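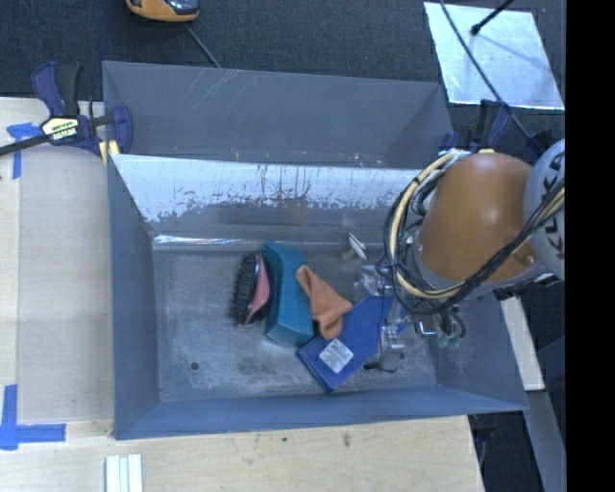 图1 料箱分拣工位,固定相机视角

Setmont 分拣项目 软件周例会纪要
时间:2023年11月16日 星期四
地点:二楼小会议室(大会议室被“战略对齐会”占用,对齐至下午五点)
参会:感知组、规划组、控制组、工具组各代表
缺席:产品组,来信表示精神上在场

一、上次待办核对
1. 感知组重新标定固定相机外参:完成。
2. 规划组提交料箱碰撞模型:完成,但只建了前箱。规划组认为后箱“不在需求范围内”,控制组认为机械臂不看需求文档。本项不予关闭。
3. 工具组升级日志回放工具 Wunano:完成一半。现在能放,不能停。

二、感知
1. 对照图1讨论分割结果。橙色布料搭在蓝色扁平物上,当前模型把两者合并为一个实例,置信度还很高。感知组称之为“边界情况”。会议指出,杂物箱里除了边界情况也没有别的。
2. 透明塑料包装的深度值大面积缺失,点云里是一个洞。规划器把洞理解为空地,路径规划得相当舒展。决议:深度缺失区域一律按未知处理,不得按空闲处理。
3. 箱壁的磨损斑块和反光会触发误检。感知组提议换个新箱子,未获通过,理由是客户的箱子也不会是新的。改为在后处理中按箱体几何裁掉箱壁区域。
4. 黑色毛刷侧放时,抓取点有时落在刷毛上。感知组与规划组就“刷毛算不算可抓取表面”讨论了较长时间,结论是不算。

三、规划与控制
1. 规划组汇报:在 Nident 测试集上跑了3000次离线规划,64次超时。逐条翻看后,其中13次是同一个原因:目标靠近箱壁,腕部姿态采样反复撞墙,直到时间用完。采样器没有记性,下次还从同一个地方撞起。
2. 决议:采样失败的姿态写入短期缓存,同一目标最多重试8次,之后换目标。有人问所有目标都失败怎么办,答复是报错,不要表演。
3. 线缆束目前没有进入碰撞模型。控制组建议先用一个包络体近似;规划组担心包络体太大,靠右壁的物体将全部判为不可达。暂定包络体随腕部角度变化,参数由控制组提供,规划组负责不抱怨。
4. 两箱交界处的夹具同样未建模,随后箱模型一并补上。
5. 夹爪与吸盘的切换策略仍写死在配置文件里,注释为“临时”,写于二月。改为由抓取评分决定,评分接口由感知组出草案。

四、工具
1. Wunano 的时间轴与相机时间戳存在偏移,回放时机械臂总比画面早到一步,演示效果很好,调试价值有限。工具组改用统一时钟源。
2. Ndlovu 仿真环境里的布料目前是一块刚性板。抓取成功率因此十分漂亮,请各组不要再写进汇报。布料模型就绪之前,仿真结果单列。
3. 日志级别默认值改回“警告”。上周磁盘写满,打开一看,绝大部分是同一句“一切正常”。

五、待办
感知组:深度缺失掩码;箱壁裁剪;抓取评分接口草案。
规划组:后箱及夹具碰撞模型;失败姿态缓存;重试上限。
控制组:线缆包络参数表,须注明单位。上一版没有注明,大家各猜各的。
工具组:统一时钟;回放暂停功能;仿真结果分栏。

六、其他
1. 产品组书面询问能否在演示中“让动作看起来更聪明一些”。控制组答复:可以放慢。
2. 命名规范仍未统一,代码中同一个料箱有四种叫法。下次会议再议,此条已连续多次列入下次会议。
3. 下次例会时间照旧,地点视战略对齐情况而定。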